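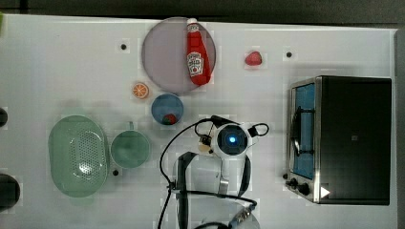
Practice table with the robot arm. Ketchup on the plate, a strawberry in the blue bowl.

Robots at Work: What Happens in the Kitchen?

Burketell Kids, work and jobs pages. Reading time: one snack.

OK so. Big word first. Automation. Say it: aw-toh-MAY-shun. It means a machine does a job, or a piece of a job, mostly by itself. A dishwasher is automation. So are the doors at the supermarket that slide open when you walk up. You push a button or just stand there and the thing goes.

A robot arm is automation too, but a trickier kind. A dishwasher does the same thing every time and it doesn't care where you left the ketchup. A robot arm that has to pick up the ketchup cares a lot.

We went to see how that works at Prurkard, a company that makes lunches for schools in and around the town of Fraser. Big kitchen, very loud, smells like onions. 2000 lunches on a school day. Maybe you ate one!

They are getting a robot arm ready to help. The project is called Pikow (PEE-koh). It isn't working on real lunches yet. It's still in school, sort of.

What does a robot arm practice?

Picking things up. Putting things down. That's pretty much the whole list and it's HARD.

Try it. Hold out your thumb and one finger, and pretend that's all the hand you have. Now pick up a strawberry. Not too hard or you get jam. Not too soft or it drops. Now a big bottle. Now a cup with a handle. You had to change your grip every time, right? You probably didn't even think about it. A robot has to learn every one of those.

The hand part of a robot is called a gripper. The one at Prurkard has two black fingers. There's a camera up by the wrist, so the robot can get a look at what it's reaching for. You have eyes in your head. Imagine an eye on your wrist instead! Weird, but handy.

The food on the practice table is toy food. Toy strawberries don't go mushy. They don't stink if they're on the table all week.

Who teaches it?

Kirsten Li does, most days. Her job is called robot trainer. The job wasn't at Prurkard at all until last January. Before that she packed lunches on the early shift, start time 5 in the morning, yawn.

We asked her what a training day is like.

"I set out the table. I run the arm through a move, like bowl to plate. Then I shift everything over a little and run it again. If it bumps the bowl I write down that it bumped the bowl. There is a lot of writing down."

How many times does she do one move? Sometimes 200. For one move! She eats crackers while she does it (not near the cables).

Why move the stuff around each time? Think about your own kitchen. Is the cup always in exactly the same spot? No way. Someone used it. Someone put it back in the wrong place, somone in your family always does. If a robot only knows one spot for the cup, it'll grab at empty air when the cup moves. So the trainer mixes things up. Plate here, plate there. Bottle turned around. Cup standing, cup on its side.
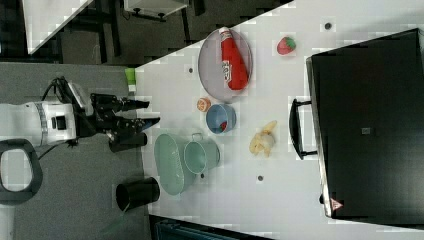
Open gripper over the edge of the table. The banana is out in the middle, and a black cup is on its side.

What will the robot do when it's done with school?

One job. Putting the fruit and the little extras into lunch trays. Same move, over and over, all morning. Reach, grab, turn, let go. Reach, grab, turn, let go.

People do that job now and it gets sore. Wrists mostly, and shoulders. Francine Simard has worked in the kitchen longer than anyone on her shift and she knows all about it. She runs the tray line. She has a wrist brace with a cartoon frog on it, a present from her grandson.

"By ten o'clock my hand is done and I'm not," she told us. "If the arm wants the fruit, it can have the fruit."

So is everybody happy about it?

No. And it's OK to say so.

80 people work at Prurkard. When they heard a robot was coming, some were excited. Some were worried. Will I still have my job? Will I get fewer hours? Will I have to work next to a machine that doesn't see me coming? Good questions, all of them. Grown-ups worry about this stuff because a job is how you pay for rent and shoes and groceries.

The bosses had a meeting about it. Then another one because the first one went badly (too many charts, Francine says). What they promised in the end was that nobody on the tray line would be sent home because of the arm. People who want to can move to other work. They put 3 new jobs up on the wall. Robot trainer, that's Kirsten's. A fixer, who cleans the gripper and checks the cables. And a line checker, who looks at the trays at the end and catches mistakes.

A promise is for now, though. What about five years from now? We asked. The answer was "we don't know yet." Kind of annoying but at least it's true.

And not every workplace does it this way. In some places, when machines come in, people do lose their jobs. Then they have to look for a different one, maybe learn something brand new, and that can be rough on a whole family. If somebody at your house is worried about this, they aren't being silly.

What changes for the people who stay?

Some things get easier. Less grabbing, less sore.

Some things get harder, which surprised us. When you pack fruit by hand you can chat with the person next to you. Kirsten misses that. The practice table is in a side room and there's not much chatting with an arm. She eats lunch with her old shift so she doesn't miss the news.

Some things are just different. The tray line people will have to learn the stop button. Where it is, when to hit it. The rule at Prurkard is that anyone can hit it, any time, and you don't get in trouble. Even if it turns out nothing was wrong. Even if you're new. Francine made them say that part twice.

And they'll have to learn to keep out of the arm's space while it's moving. There'll be yellow tape on the floor. Same idea as not standing behind a swing.

What are people still better at?

Loads. Some stuff from the Prurkard kitchen:

Noticing a smell. If the soup is off, Francine knows from the doorway.

Fixing a surprise. A box splits, peaches all over the floor. Five people just jump in, one gets the mop, one gets the next box. Nobody has to train for it 200 times.

Knowing why. A kid in one school can't have nuts, so that tray gets made on a clean table with clean gloves. People take extra care because they're thinking of the kid.

Deciding if the robot did OK. The arm can put an orange slice on a plate. A person still has to look and say yep, or nope, try again.

Try it at home

Robot Hand Game. You need a friend, a bowl, a plate, a cup, and a few small things that won't break. Socks are good. A real banana if you're allowed.

1. One of you is the robot. Robots can only use thumb and one finger.
2. The other one is the trainer. Trainers can only use words. No pointing!
3. Trainer tells the robot how to get one thing from the bowl to the plate. "Pick it up" is too easy so that's not allowed. You have to say left, right, down, close, open.
4. Now move the bowl while the robot has its eyes shut. Do it again with the same exact words as before. What happens?
5. Swap.

Write down what went wrong. Thats the real trainer part.

Words to know

Automation: a machine doing a job, or part of one, mostly by itself.
Gripper: a robot's hand. Lots of shapes. Two fingers is a common one.
Trainer: a person who teaches a robot its moves.
Shift: the hours you're at work. An early shift starts before you're up.

Ask a grown-up

Is there a machine at your work that wasn't there when you started? Who did that job before? What does that person do now? Did anyone ask you what you thought about it?

Send us the best answer you get. Drawings too. We're putting some up on the next jobs page, which is about buses.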